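Flevwood Horror Podcast Index

Version of 6 January 2026. Maintained by Mei Achterberg.

A plain-text listing of horror film podcast episodes, one row per episode, with the films discussed in each. It covers 76 shows and 3174 episodes. Trailers, adverts and feed announcements have been left out.

Files

episodes.csv — show, title, release date, running time in minutes
films.csv — film title, year, country
links.csv — joins the two

Film titles were typed in by hand from the show notes. Where a host only mentions a film in passing, it isn't listed. Remakes get their own row, so check the year before you merge anything.

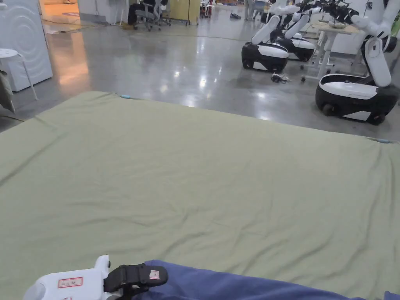
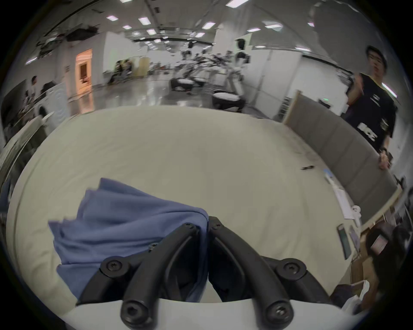
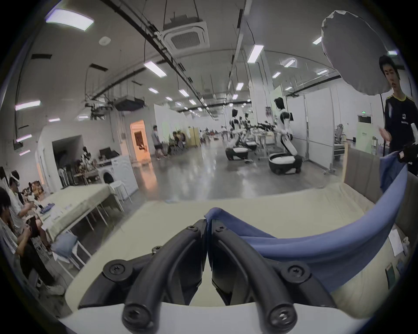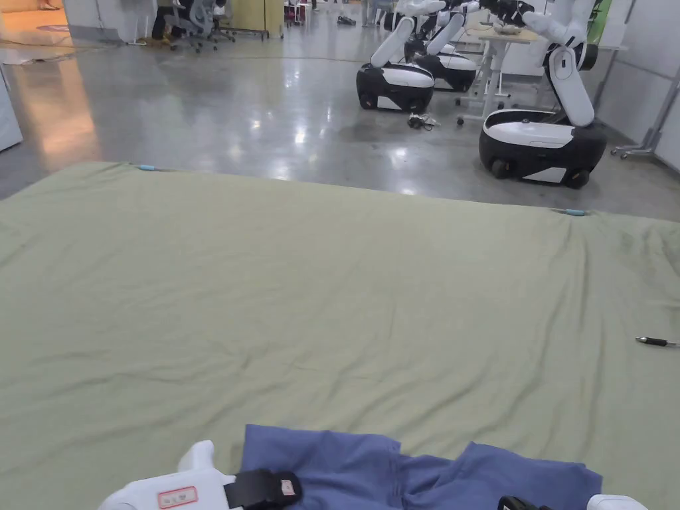
Does the index include transcripts?
Only the episode details are included. For the spoken text you will need to go to the shows themselves, and many don't publish any.

Known problems

Running times are missing for some 600 episodes, mostly from older feeds. Double bills are entered as two films with the same episode number. The Kincaid and Lumton feeds both restarted their numbering in June, so use the release date to sort them — the episode number alone will give you duplicates.

Corrections are welcome as a short note with the show, the episode title and the row that needs changing.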